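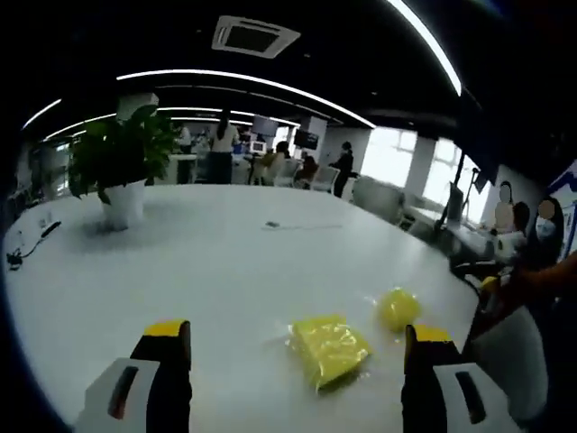
Sponge and ball, both still in their wrap, between the open tips.

October, after lunch. Hand-held gripper, yellow tips

Culico say these tips grip "anything a hand can." I have read that about every finger we've bought, so today is soft goods in clear plastic, which the old Mangubat pair never coped with. Big white table, room lights left as they were, people at their desks behind.

My doubts before starting:
- Yellow tips, yellow objects. Fine for us, maybe less fine for the Clundgate tracker, which leans on color more than its manual admits.
- Film throws highlights wherever it folds. I don't trust any object outline we get off it.
- The lens bends the table edge a lot. The calibration file is from the last mount. Redo it before anyone quotes a distance.

Tip life is quoted at 3,000 closes. The last set went slick at almost 2,000, and that was on bare wood blocks. I'd plan on swapping earlier and keep a log this time. 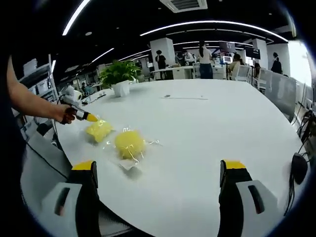 Second tool on the same objects

One with a trigger-style handle, white body and yellow nozzle, aimed at the flatter of the two. Cable runs down the near left side of the table and wants taping before it gets dragged through a take. Not convinced we can compare the two tools at all when the hand comes in from a different side each time. Fix the approach first, then do 300 tries each.

To do: new calibration, tape, ask Fellow for tips in any other color.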